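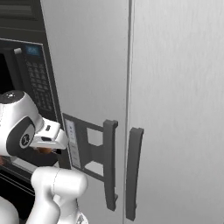 Fig. 1. Side-by-side refrigerator, stainless steel, two doors.

Home | Syllabus | Readings | Handouts | Contact

Print this page | E-mail this page

HOUSEHOLD ECONOMICS, UNIT 4
Handout: What does a "saving" save?
Lilian Magesa

Start with the claim you will see on the shop floor: "Replace your old fridge and it pays for itself." Maybe. Ask who did the sum, and what they left out.

Take the Muli worksheet from last time. A household in Zurilow runs an old refrigerator that uses 600 kWh a year. The new one is rated at 421. The leaflet calls this a big cut. The difference is 179 kWh. At 20 cents per kWh that comes to $35.80 a year. Now put the price of the new machine next to it and work out how many years you wait. Most students stop smiling at this point.

Things the leaflet skips:

- The rating comes from a test room. Kitchens are hotter, and children open doors.
- The old fridge often goes to the garage and stays plugged in. In the Orel survey, 251 households bought a new one. Panagiotou's reading of the answers assumes every old unit was scrapped. The survey never asked.
- Bigger models get compared with other big models. A good label on a large fridge can still mean a larger bill than a plain small one.
- Delivery, repairs, and interest if you buy on credit.

I don't say never replace. A dying compressor changes the sum. So does a $200 rebate, if it really reaches the buyer and the shop hasn't raised the price first. Check the July price before you believe the discount.

For discussion: redo the Zurilow sum with the rebate, then with the old unit still running in the garage. Bring your working, including the bits you guessed.

Related handouts
Reading a light bill
Vangelis Panagiotou: notes on the Orel survey
The Fesis extended warranty, line by line
Buying on credit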